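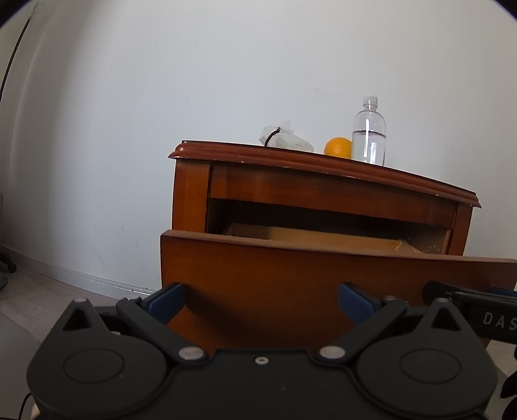 Über uns

Skuswood ist eine kleine Firma in Nostport. Wir bringen Robotern bei, mit Möbeln umzugehen, die in normalen Wohnungen stehen: Schubladen, Schranktüren, Klappen. Die Bewegungen nehmen wir zuerst mit Greifern auf, die ein Mensch in der Hand führt. Danach lernt ein Roboterarm aus diesen Aufnahmen.

Gegründet wurde die Firma von Marcelino Sampaio und zwei Kollegen, die vorher im Werkzeugbau gearbeitet haben. Heute sind wir 14 Personen. Deutsch ist für die meisten von uns die zweite oder dritte Sprache, und wir bitten um Verständnis, wenn ein Satz auf dieser Seite etwas steif klingt. Bei technischen Fragen schreiben Sie uns gern auch auf Portugiesisch, Ukrainisch oder Englisch.

Was bei uns schiefgegangen ist

Viele Firmen zeigen auf einer solchen Seite ihre Erfolge. Wir möchten hier einen Fehler beschreiben, weil er unsere Arbeit stark verändert hat und weil Kunden uns immer wieder danach fragen.

Im Februar hat unser Roboterarm bei einem Versuch in der Werkstatt Harkton eine Schublade schließen sollen. Die Schublade stand schief in ihrer Führung. Der Arm hat den Widerstand als normale Reibung verstanden und weiter gedrückt. Nach drei Sekunden ist die Führung gebrochen, das ganze Möbelstück ist gegen die Wand gerutscht, und ein Glas ist heruntergefallen. Verletzt wurde niemand. Eine Kollegin stand jedoch näher, als unsere eigenen Regeln es erlaubten, und das nehmen wir sehr ernst.

Wir haben den Versuchsbetrieb noch am selben Nachmittag gestoppt. In den folgenden Wochen haben wir alle 677 Aufnahmen geprüft, mit denen das Modell gelernt hatte. Das Ergebnis war unangenehm: In fast allen Aufnahmen lief die Schublade gerade. Ein Mensch, der merkt, dass etwas klemmt, lässt automatisch nach oder hebt die Front ein wenig an. Solche Aufnahmen hatten wir als misslungen aussortiert. Der Roboter hat also niemals gesehen, wie man mit einer klemmenden Schublade umgeht.

Dazu kam ein zweiter Fehler. Die Kraftgrenze war im Programm vorhanden, aber sie wurde nur beim Öffnen abgefragt. Beim Schließen galt ein alter Wert aus der Zeit, als wir noch mit Metallschränken gearbeitet haben. Diesen Wert hatte bei uns seit langem keiner mehr kontrolliert.

Wie wir jetzt arbeiten

Wir nehmen schwierige Fälle mit Absicht auf: schräg stehende Schubladen, alte Möbel, Gegenstände auf der Ablage. Abgebrochene Versuche werden gespeichert und bekommen eine eigene Kennzeichnung. Die Kraftgrenze gilt in beide Richtungen und liegt in der Steuerung des Armes, unabhängig vom gelernten Modell.
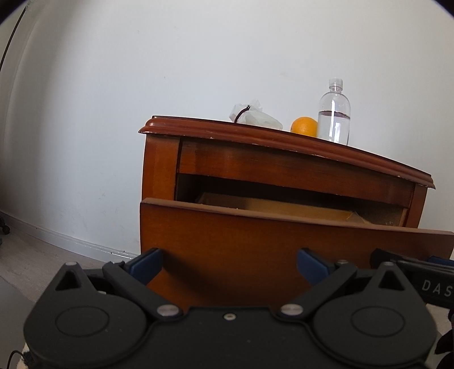

Kuzmenko hat uns nach dem Lesen des ersten Berichtes geschrieben, die Kraftgrenze allein reiche ihm nicht aus. Ein Arm, der bei Widerstand nur stehen bleibt, halte die Schublade ja weiterhin fest, und wenn eine Hand dazwischen ist, helfe das dem Menschen wenig. Er wolle wissen, was nach dem Anhalten geschieht.

Dieser Hinweis war berechtigt. Seitdem fährt der Arm nach dem Anhalten ein kurzes Stück zurück und öffnet die Finger. Bevor er es wieder versuchen darf, muss eine Person am Bedienpult bestätigen. Nach drei Abbrüchen am gleichen Möbel wird der Versuch beendet, und wir sehen uns die Daten zusammen an.

Den vollständigen Bericht über den Vorfall schicken wir auf Anfrage zu. Er enthält auch die Kraftkurven und die alte Fassung unserer Abstandsregeln. Besuche in Nostport sind nach Anmeldung möglich, am besten vormittags. Bitte tragen Sie geschlossene Schuhe und bleiben Sie hinter der gelben Linie, solange der Arm eingeschaltet ist.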